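Hondstead students to race a robot arm against the clock, slowly

15 March 2022 - Eight members of the Hondstead College robotics club will enter October's Paltberg Pick and Place Cup, a contest in which a robot arm must lift a block and put it somewhere else. Spectators are advised to bring a flask.

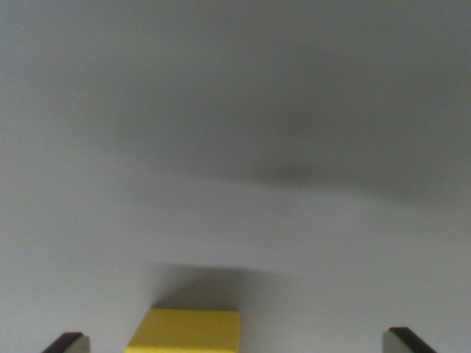

The club's entry, Zedinent, has been built and programmed by students on Tuesday evenings with a budget of £400, most of it spent on motors and the rest on replacing motors. Its camera sits at the wrist and looks down past two fingers at whatever is to be lifted. A yellow block on a plain pale surface, with the fingers open on either side, is the sort of view the software has to make sense of before it may close its grip. Shadows are a sore point - the first version of the code tried to pick one up.

Cup rules call for 100 lifts in a single afternoon, with points lost for drops, nudges and human encouragement by hand. The winning club receives £1000 and the Hashmi Shield, last seen propping open a door in Paltberg.
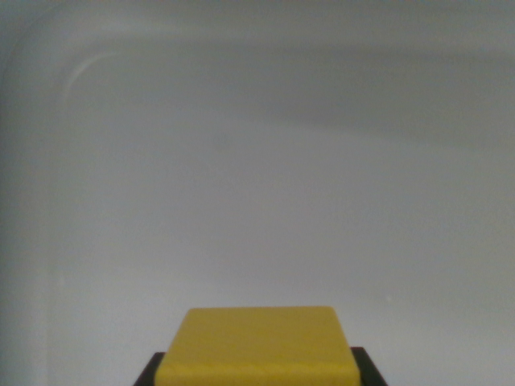
Rafia Virk would like it known that the students wrote every line of the code themselves, including the lines that had to be taken out again, and that she has high hopes of finishing above last year's place. Last year's place was last.

Club enquiries: Sakda Paisan, Hondstead College.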